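How Do You Teach a Robot to Pick Up a Towel?

Picking up a towel is easy for you. For a robot, it is one of the harder jobs in the house.

A cup keeps its shape. If a robot learns where the handle is, the handle will be in the same spot on that cup tomorrow. A towel changes shape every time it is dropped. It can be flat, rolled, or bunched up in a heap, and the edges may be hidden inside.

A team at the Tranari lab in Rosdale wanted to know where a robot should grab. They tested two methods.

Method one: find a corner. The robot looks for a corner of the towel and pinches it.

Method two: find the highest point. The robot looks for the top of the heap and pinches that.

To make the test fair, the team dropped the same towel before every try and did not fix how it landed. The robot made 100 tries with each method. A try counted as a success if the towel stayed up for 13 seconds.

Which method won? The highest point did. The robot failed 14 times that way. When it looked for corners, it failed nearly half the time, mostly on heaps where the corners were tucked underneath.

There is a catch. A towel held by a corner hangs down long and thin, so the robot can find the next corner and start to fold. A towel held by the middle hangs in a lump. The team now thinks a robot should do both jobs in order: lift by the top first, then search for a corner while the towel is in the air.
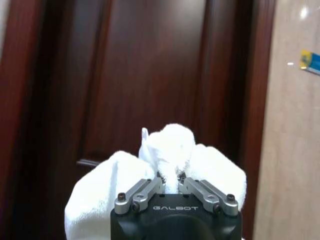
Naylor wrote to us to ask why the robot can't just use two hands from the start. It can, but then it has to find two good places to grab instead of one. The team plans to test that next.

Try it yourself: drop a towel on the floor, close your eyes, and try to find a corner using only two fingers.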